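Grurano Rowing Club
Minutes of the general meeting, 16/08/2018

The meeting was opened by the president at the clubhouse. Present were 27 members. The minutes of the April meeting were read and accepted.

1. Charity row
The row to Walczak Point will have 8 crews this year. Each crew is asked to raise 400 dollars for the children's hospice. Last year two crews have paid late, so the money must now be given before the start.

2. Boats
The old four needs new riggers. Tradau has sent a price and the members found it too high. It was agreed to ask Brilent also for a price. The colour of the oars was discussed again, without decision.

3. Training
Juniors will start at 5 in the morning until the regatta. Parents asked for lights at the ramp.

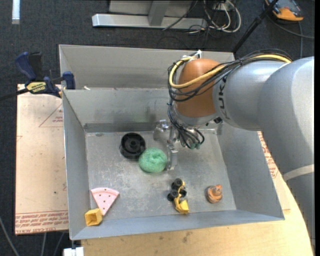 Minutes by Emmett Crenshaw, Secretary

4. Other business
The key of the gym is still missing. Who has it, please return it to the office. The next meeting will be announced by email. The meeting was closed after nearly two hours.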